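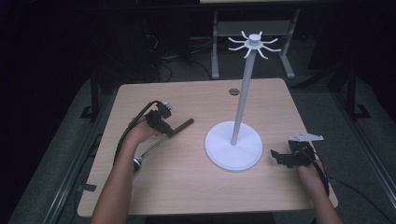 Home | Equipment | Safety | Purchasing | Forms | Contact

Pre-purchase inspection checklist: hand-held gripper station
Site: Pakzad, bench area
Inspected by: Jamshid Yazdani
Budget owner: Consuelo Quintero
Date: Apr 7, 2026

Purpose: record the condition of the present station before the Fimero quote is accepted. Marks are OK, FIX (repair under the current budget) or BUY (carry to the May order).

1. Work surface

1.1 Tabletop edges rounded, no exposed corners: OK
1.2 Cable grommet present near the back edge: OK
Comment: gripper cables do not use it. See 2.1.
1.3 Surface free of tape and residue: FIX
Comment: one strip of gray tape on the left edge, near the lower corner. Remove and clean.
1.4 Table stable under side load: OK

2. Cables

2.1 Gripper cables clear of the operator's arms: BUY
Comment: left cable lies in a long arc along the table. Right cable hangs past the table edge next to the wrist and can snag. Quote two overhead cable supports.
2.2 Strain relief at the gripper body: FIX
2.3 Floor behind the station clear: FIX
Comment: loose black cables on the floor behind the table. Viorica Costache to bundle and cover them before the new units arrive. No purchase needed.

3. Grippers

3.1 Fasteners tight on both units: OK
3.2 Jaw fingers free of cracks and burrs: OK
Comment: the right unit's fingers are angular. Keep them pointed away from the free hand during changeover.
3.3 Pinch points labeled: BUY
Comment: labels are not in the Fimero base price. Ask for them as a line item.
3.4 Spare servo in stock: BUY
Comment: order 4. Océane Leclerc wants the same part number for old and new units.

4. Test objects

4.1 Mug tree stands flat on its base: OK
Comment: white, eight hooks. Pole leans slightly. Usable for reach and placement work, not as a reference for vertical alignment.
4.2 Dowel ends rounded: OK

5. Lighting and access

5.1 Light level behind the table: FIX
Comment: dim. Move an existing lamp from stores.

Cost notes

Fimero quote, two grippers with cables: $2219. Nultari did not include cables, so the two prices cannot be compared yet. The limit for a single order without a second signature is $2000. Houshang Najafi to sign, or split out the cable supports and resubmit.

Open: revised Nultari quote; label price; delivery time for servos.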